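**Ticket 141 – Zondside health plan, enrolment portal – dependants dropped at renewal**

Picking this up again as the last fix clearly didn't stick. I renewed in July, paid the premium, got the nice green tick, and both my kids had gone from the policy! I logged in again at 13:00 and the page still showed just me, with a 3000 deductible I never chose.

Tried so far:

- logged out and back in (twice, grumbling)
- a different browser
- re-uploaded the birth certificates – the portal says "received" and then nothing
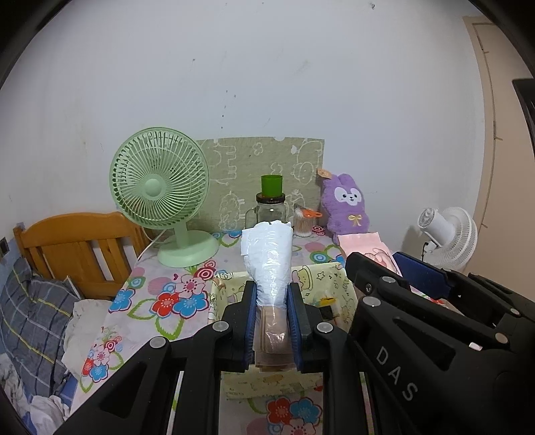
Gromadholm support replied that the dependants are still on their side, and that the fault is in the nightly file they send over to Zondside. They asked me not to renew a second time, as that opens a new policy and resets the deductible.

Fair enough, so I left it alone and rang the Raptis pharmacy line, who could see all three of us under the old group number. So the data does exist somewhere! 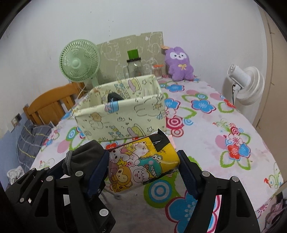 *Photo: Dranura*

Status: waiting. They've given me 60 days of temporary cover in writing, and I've asked for the deductible to go back to what it was. Leaving this open until the kids show up on the portal.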